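Milagros Cifuentes has practiced administrative law for most of her working life, nearly all of it on one narrow question: when a court tells a public body to stop doing something, what counts as having stopped?

Her latest case concerned Zoltholm, where a judge ordered the town to quit closing the public comment period early at council meetings. The town appealed in August and lost.

"The order was two pages," Cifuentes said. "It said anyone signed up before the meeting gets to speak. The town read it as a suggestion."

Her client, Nuria Garrido, was one of the residents whose names were skipped. According to the court file, the council moved to adjourn at 9:40 p.m. with people still waiting in the hallway. Five of them later gave sworn statements.

Cifuentes asked for a contempt finding and got it. The fine was $1,990, payable to the court. She doesn't think the amount matters much.

"People ask me why it wasn't bigger. The judge wanted a record. If it happens again, she has something to point to."

Stuart Horrocks, who represented the town, argued that the chair had lost track of the list. Cifuentes said she accepts that. "Intent goes to the penalty. The order was still broken."

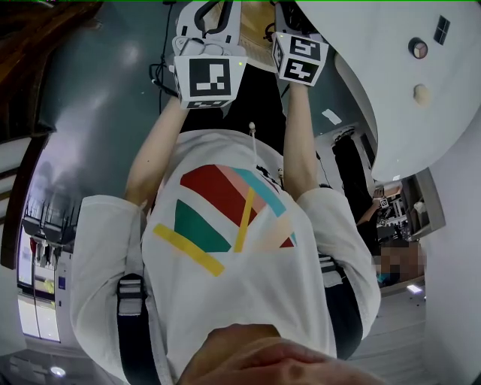

Dress came up in the same hearing. Zoltholm had a rule against "distracting clothing" at the podium, and one speaker had been sent back to his seat over it. Cifuentes argued that the wording was too loose to enforce. A white T-shirt with bands of dark red, green and yellow across the chest says nothing about any candidate or cause, she said, and a clerk shouldn't be deciding whether it distracts. The judge struck the rule.

Cifuentes is now waiting on a similar matter in Rirnier. She expects a ruling on the papers, with no oral argument.

"I'd like a hearing," she said. "I rarely get one."

Comments (2)

Rosemarie Heitmann
I was at that meeting. The hallway was packed and they still turned the mics off.

S. Usmani
Does the fine come out of the town budget? Then we paid it.

Related
Rirnier records request heads back to court
What a contempt finding means for a town council
Cieślak zoning appeal dismissed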